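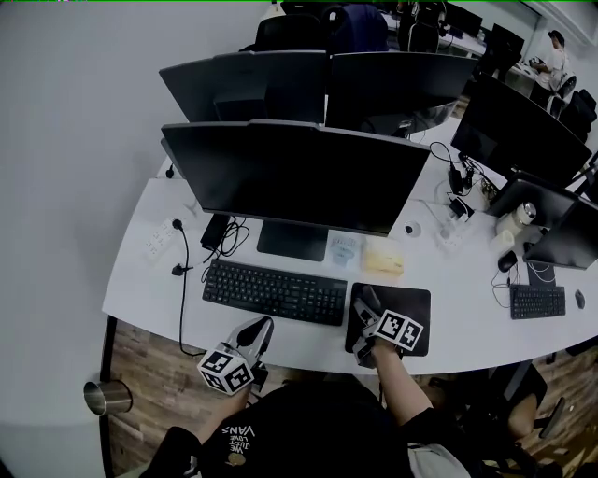
Is the Puvora hand gripper kit worth buying for a student lab?
Only if the lab already has someone willing to spend a few weeks on setup. The grippers record hand motion fairly well, but the claims on the product page go further than what we could confirm.

Houda Kamel and Mounir Chraibi
Project report, second version, 31 October 2019

1. What we were asked to do

Our supervisor wanted a second opinion on the kit before Gronden places an order. Puvora sells it as a pair of hand-held grippers with marker cubes on top. You hold one in each hand, do a task at an ordinary desk, and the software turns the recording into motions a robot arm can copy. The brochure says "ready in an afternoon." Ours was not.

2. Setup

Calibration took us four tries. The manual covers the left gripper in detail and then says to "repeat as needed" for the right, which has different offsets. We found the correct values in a forum post by a user at Warordale – support had not answered by then.

The software tracks the black and white patterns on the cubes. It wants several faces of a cube in view, and turning the wrist far enough breaks that. The brochure does not mention this.

3. Recordings

We made 288 recordings of short desk tasks, such as moving a mouse or picking up a cup. The software accepted 256 of them. Puvora advertises 1000 recordings per week for one person, and we don't see how, unless that person does nothing else and never checks the results.

Of the accepted ones, we replayed 91 on the arm. Slow moves looked fine. Fast ones drifted, and Mounir thinks the time stamps are at fault. Houda suspects the calibration. We did not settle it.

4. Cost

The license renews every year and the price is not listed. The Zawadzka kit we compared on paper has no license fee, but we have not tried it, so we can't say it is better.

5. Recommendation

Ask for a loan unit through the end of November and repeat the fast moves with new calibration values. We would not sign for a full year on the present results.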